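Progress report to the Custelus fund: safe working rules for shared robot cells
Reporting period ending January 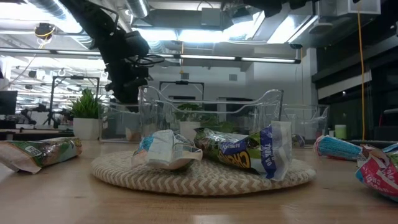
Tabletop sorting cell, with snack bags and clear bins set out under the arm.

Summary

The grant pays for a set of working rules that a small shop can follow when people and a robot arm use the same table. We are partway through. The draft rules are written and in daily use at our own site and at the Salameh workshop. I am less sure than I was in the last report that they do what we said they would.

What was done

We logged 1,232 sessions against the draft. In 529 of them the operator filled in the full start-of-session checklist. In the rest, at least one line was blank or had plainly been ticked after the fact, all in one stroke of the pen. The application promised full checklists for every session, so this target was missed by a wide margin.

The Cenetti checklist we started from has too many lines for a job where the arm handles chip bags. Operators read it once and then stopped reading it. We cut it down in the second half of the period. Blank lines became less common after that, but a shorter form is easier to fill in without looking, and I would not report this as an improvement in safety until we have watched people do it.

Rules we are keeping

Hands stay off the table while the arm has power to move. The person who sets out the items is the person who starts the run. Anything placed on the table that is not on the item list gets written down before the run, including mats, plants and cups. Speed limits are set in the controller and checked at the start of each shift.

Rules in doubt

The draft says the layout must be "representative." Two reviewers took that word to mean opposite things: one wanted the same bags in the same spots every time, the other wanted clutter. We need to pick one reading and say so.

The draft also asks for a marked clear zone around the table. At Salameh the zone was taped out and people walked through it from the first morning. Tape alone is not a control, and I recommend we stop listing it as one.

Incidents

We recorded 2 contact events, both with no injury. I do not take much comfort from the low number. Reporting was left to the operators, and we have no independent check on what they left out.

Spending

We are within budget. The 800 dollars set aside for the Dakix training module has not been spent. The trial version taught people to pass its quiz, and I could find no link between scores and how the checklist was filled in. I ask permission to move that money to paid observation time.

Next period

Observed sessions at both sites, a rewritten section on layouts, and a one-page version of the rules for posting at the cell. The outside review stays where it was in the schedule. If the observed sessions show the same gaps as the paper ones, the final rules will be late, and we will tell you by the midpoint of the period.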